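4. Descaling the Vetora countertop water filter

The box says the Vetora never needs descaling. In Turnatbridge, where the water leaves a crust on everything it touches, we would not take that claim very seriously. If your kettle has white flakes in the bottom, do this section every 10 weeks, whatever the indicator light tells you. The light runs on a timer. It knows how long the unit has been plugged in and has no idea what is in your water.

Before you start

You need citric acid powder, a large bowl, a measuring jug and a soft brush. The branded descaling sachets work too. Their ingredient list is citric acid and a blue dye, so pay for them if you like blue.

CAUTION: Do not mix citric acid with bleach or any cleaner containing bleach.

CAUTION: Unplug the unit before you remove the tank.

4.1 Removing the cartridge

1. Unplug the unit and lift the tank straight up.
2. Turn the cartridge a quarter turn to the left and pull it out. The arrow on some lids points the wrong way. Ignore it.
3. Stand the cartridge upright in a clean bowl and cover it with a damp cloth. It must not go into the acid.

4.2 Running the solution

4. Dissolve 40 grams of citric acid in 2 liters of lukewarm water.
5. Pour the solution into the tank and put the tank back on its base.
6. Plug in the unit and hold the dispense button until liquid comes out of the spout. Let it run for five seconds, then stop.
7. Leave it for half an hour. The older leaflet says ten minutes, which may do for soft water. Santeri Laitinen tried ten minutes on a unit from Harkville and had to repeat the whole job.
8. Dispense the rest into the sink.

Note: A faint sour smell at this stage is normal. A burning smell is not. Unplug the unit and stop.

4.3 Rinsing and the taste check

9. Fill the tank with plain tap water and run all of it through. Do this twice.
10. Unplug the unit, refit the cartridge, plug in again and run one more full tank.
11. Pour a little filtered water into a clean cup and compare it with water you already know, at the same temperature. If you taste lemon, rinse again.

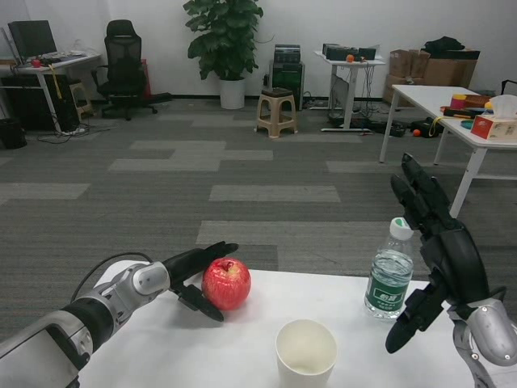

Figure 6. Bottled water and a paper cup.

We are often asked whether a cheap test strip would be better than tasting. Strips will give you a rough idea of hardness, but the color chart is open to wishful reading, and we have seen two people get different answers from the same strip. Use one if it makes you feel better. It will not tell you if there is acid left in the spout.

4.4 If the flow is still slow

Check that the tank is seated flat. Then brush out the spout from below. If neither helps, the cartridge is probably spent, even if it is inside its printed lifetime. That figure assumes softer water than most of our readers have.

Do not poke a wire or a toothpick up the spout. The Oksanen base plate used in later units has a thin rubber valve there, and it is not sold separately.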